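Puseck Carpet Marking Tape, yellow-orange: a grudging review

Verdict: works better than I expected, costs more than it should, and the box is full of nonsense.

I have been burned by floor tape before. Two years back I bought a bargain roll for a hallway and spent a long evening on my knees with a plastic scraper and a bottle of citrus cleaner. That was vinyl flooring. Carpet is worse, and anybody who sells you a tape that claims to stick to carpet AND come off carpet is asking for a lot of trust. Those two things pull in opposite directions.

So when I needed to mark out floor space in a carpeted workroom I went looking with low expectations. The choice came down to Puseck and Clondunix. The Clondunix is cheaper and has 3,000 reviews on the site where I shop, a suspicious number of which say "great product works great." The Puseck has 300 reviews and they are all over the place, which made me trust them more. I bought one of each.

What you get

One roll, 111 feet, in a cardboard box with a lot of exclamation marks on it. The odd length bothered me until I had the roll in my hand and then I stopped caring. Also in the box: a leaflet in tiny print and a plastic thing for smoothing the tape down. The smoother is junk. It caught on the carpet loops the first time I dragged it and I went back to using the heel of my hand, then the bottom of a shoe.

The box says "professional grade." I would love to know who does the grading.

Putting it down

Our carpet is a Le Roux commercial loop, short and tight, glued straight to the floor. I mention this because it matters more than the tape does. On a short loop the Puseck lies down fine if you vacuum first (the leaflet says to, and for once the leaflet is right). I tried a strip on the Grandarano rug in my den, which has a deeper pile, and it sat on top like a leaf on a lawn. It came up on somebody's sock the same evening. The box shows a family room with a fluffy rug in it. I'd call that picture optimistic.

It tears by hand, but not straight. If you care about your corners, use scissors. I measured my first outline carefully and did the second one by eye, and the second one annoyed me every morning until I pulled it up and did it over.

There is some stretch in it. Pull too hard while you lay a long run and the end creeps back overnight, leaving a little gap at the corner. Lay it slack, press it, move along. The leaflet does not mention this. I found out the usual way.

Does it hold?

Mostly. We put our first strips down in July and I've been watching the edges ever since. The straight runs have stayed put with people walking over them. Office chairs are another matter – casters rolling across the tape at an angle lift the edge within a week or so, and once the edge is up it collects lint and won't stick again. You can't press it back. You can only replace the piece.

The Clondunix did worse on the same carpet. Its ends started curling before the weekend and the whole strip slid when I turned on it in rubber soles. To be fair, it came up without a fight, mainly because it had never really gone down.

Does it come off?

This was the part I was dreading. I pulled up a Puseck strip after a month, slowly, folded back on itself. It brought some gray fuzz along and left no glue I could feel. I then pulled one up fast, because that's how people will do it when they're in a hurry, and that one lifted a couple of loops. Nothing you'd spot from standing height. I would not try it on a carpet I loved, or one with a landlord attached.

The box also promises "residue free for 200 days." I haven't reached that yet and I don't know how they picked it. If it turns to goo in the meantime, I'll come back and edit this.

The price

Too much. It is tape. You are paying nearly double the Clondunix, and the only reason I'm not angrier is that the cheap roll ended up in the trash and this one didn't. If your floor is hard and smooth, don't even consider it, ordinary masking tape will do the job for a short while. If your carpet has any pile to it, don't bother with either brand.
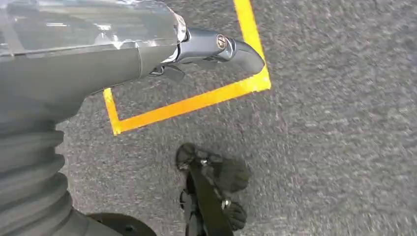
Color is the last thing I want to cover, and I nearly bought the gray roll to be discreet. I'm glad I talked myself out of it. Speckled gray carpet hides everything – crumbs, paper clips, most kinds of dirt – and I suspect it would have swallowed a gray line whole. The yellow-orange is ugly, but it is bright against all those light and dark flecks, and the rectangle it makes is hard to miss. It doesn't match a thing in the building. Three stars out of five, with half a star more if they throw out the smoother and knock a few dollars off. I have part of a roll left and will use it up, but I'm not ordering a second one until I see what the glue does over the winter.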